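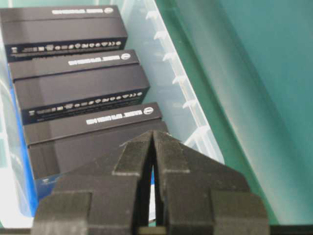
Ticket 391: Stock count off by one bin, black boxed items
Opened by: Junhao Ren
Assigned to: Shaohua Pan
Opened: 2018-05-16
Status: Closed

Problem
The stock sheet has bin 20 as empty. There is product in it. The Prarell order for item 126 went on hold because the system shows none available.

Steps already tried
Refreshed the sheet. Logged out and back in. Searched by item number and by bin number. Same result both ways.

Reply, Shaohua Pan
Please check what is in the bin before I change the count. Item 126 and the Stumitell item both ship in black boxes and they have been mixed up before. Leave the boxes in the bin for now.

Reply, Junhao Ren
Checked. Three boxes, all black, all facing the same way. No other product in with them.

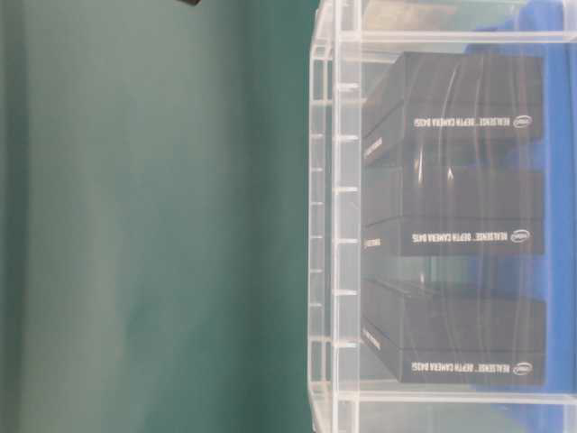 Bin 20 from the side, three boxes inside.

I read the item number off the box ends by hand. All three are 126. None of them are Stumitell.

Reply, Shaohua Pan
Thanks. The log shows bin 20 was zeroed out in January when the shelf labels were redone. Deming Li moved stock back after that but the move was saved as a draft and never posted. I can see the draft. It says quantity 5, so we are still two short.

Can you look outside the bin too? Small items have ended up on the cloth next to it.

Reply, Junhao Ren
Looked on the green side and under the blue. Nothing there.

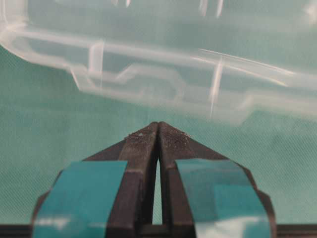
Green cloth, with the clear plastic across the top.

Asked Deming about the other two. He says they went out on the Jolance order and he wrote it on the paper slip. Slip found in the tray by the label printer. Quantity two, item 126, his initials.

Reply, Shaohua Pan
That accounts for all of them. I deleted the draft, posted a new move into bin 20 with quantity three, and entered the slip against Jolance. Please refresh and confirm.

Reply, Junhao Ren
Sheet now shows three in bin 20. The Prarell order came off hold when I reopened it. Boxes have not been moved.
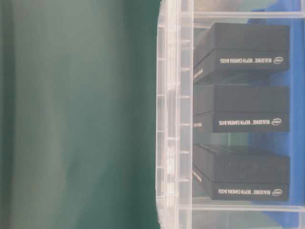
Bin 20, count of three matches the sheet.

Resolution
Unposted stock move. Count corrected by hand. Bin label stays as it is.

Follow-up
Qianru Cai to check for other drafts left over from the relabeling. If any turn up, open a new ticket for each bin and link it to this one.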